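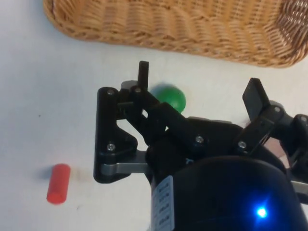

Cesta de mimbre, cilindro rojo y bola verde sobre la mesa blanca.

Preguntas frecuentes sobre la cesta de piezas sueltas
Octubre de 2019

¿De verdad hace falta una cesta para recoger cuatro cosas?
Depende. Si las piezas son pocas y la mesa está cerca de un cajón, el cajón sirve igual. En Vimside vendemos cestas y aun así desconfiamos de quien promete que una cesta ordena una casa.

¿Mimbre o plástico?
El mimbre queda mejor a la vista y coge polvo entre las tiras. El plástico se lava en un momento. Los catálogos hablan mucho de lo primero y poco de lo segundo. Nuestra cesta Arkden es de mimbre y se limpia con un cepillo seco – con paciencia, porque el paño se engancha.

¿Por qué baja y alargada?
Para ver lo que hay dentro. En una cesta honda las piezas pequeñas acaban en el fondo y hay que volcarla entera. A cambio, en una baja cabe menos, y las bolas saltan fuera si se lanzan desde lejos.

¿Qué hago con las bolas que ruedan?
Guardarlas primero. Un cilindro puesto de pie se queda donde está; tumbado, ya veremos. Un mantel de tela frena algo, aunque no tanto como dicen algunos folletos. 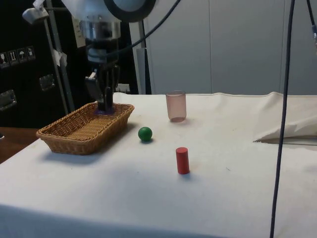
Una clienta, Demirtaş, nos escribió que ella dejó de separar por colores en agosto: lo morado, lo verde y lo rojo van ahora juntos a la misma cesta, y recoge antes. Tampoco nos parece mal. Clasificar por colores luce el primer día y después hay que mantenerlo.

¿Y los vasos?
Mejor aparte. Un vaso de plástico dentro de la cesta ocupa mucho y se raya con las piezas duras. Si lo usa para guardar las más pequeñas, déjelo de pie fuera, sobre la mesa.

¿Cuánto peso aguanta?
La ficha de Nulliletti, que nos teje las cestas, dice 6 kilos. No la cargaríamos tanto, y menos para levantarla por el borde.

¿Se puede devolver?
Sí, durante 25 días y sin usar. Indique la referencia 386 en el formulario. Los gastos de envío de la devolución corren por su cuenta.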